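Weekday Cook, Drandurico House, Plemville

Drandurico House is looking for a cook to make lunch and an early supper for our residents, Monday through Friday. The job starts in October and pays $2,915 a month before taxes. Hours are 9 a.m. to 5 p.m. with a paid lunch break.

You will plan the weekly menu, order groceries, cook, and leave the kitchen clean for the evening staff. The food is plain home cooking - soups, stews, rice dishes, baked chicken. Two residents eat no dairy and one is diabetic, so you need to be comfortable reading labels.

We ask for six months of paid cooking experience and a current food handler card. A driver's license is useful but not required.

To apply, send a resume and one sample menu for a week to Kam-wah Kwok at the Plemville office. Applicants we want to meet will be asked in for a paid trial shift.

The trial shift is a soup and a main dish, made from whatever is in the pantry that day. Most of the cooking is done on a white electric stove, so experience with gas only may take some adjusting. Lidded pots like the dark green ones and a kettle are provided - bring your own knives if you prefer them.
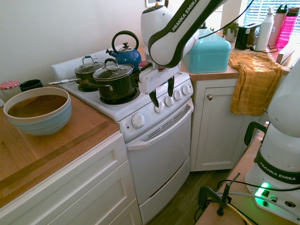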